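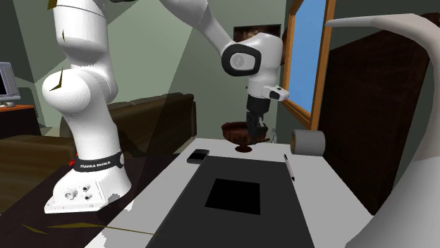

I've been making soup for strangers since I was 19, so you can imagine how chuffed I am to tell you that Civow, our little soup kitchen-turned-café, is opening a second place in Sivness this August. Same recipes, same long tables, same rule that you pay what you can. Everything will be served in a brown wooden bowl, because that's how my gran did it and I've never liked soup out of anything else! We got through 2000 portions last winter at the first café and still had people waiting at the door, so it was time.

The new site is the old Negri bakery on the corner, which has stood shut for far too long. Pieter Schouten has been scrubbing the ovens (they're gorgeous, wait till you see them) and Natália Sequeira is running the kitchen. She'll have 2 soups on every day, one of them always vegan, plus bread baked that morning. Her chickpea and spinach is the one to get — I've had it three days running and I'd happily have it again tomorrow.

We're also keeping a shelf by the till for bits and pieces people want to pass on. Books, vases, plant pots, a small black statuette if you've got one you're tired of. Take something, leave something, and whatever you drop in the tin goes towards veg.

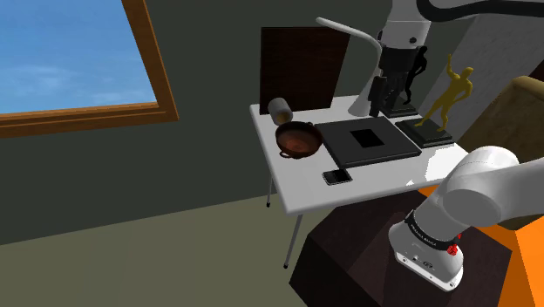 How to help

We've raised about 1118 pounds so far and we need a bit more for the fridge. Duarte Mendes is taking names for shifts, mornings especially, and you don't need to have cooked for a crowd before. If you grow your own and have too many courgettes, bring those too!

Press contact: Conceição Prata, Civow, June 14, 2024. Interviews and tastings can be arranged at either café.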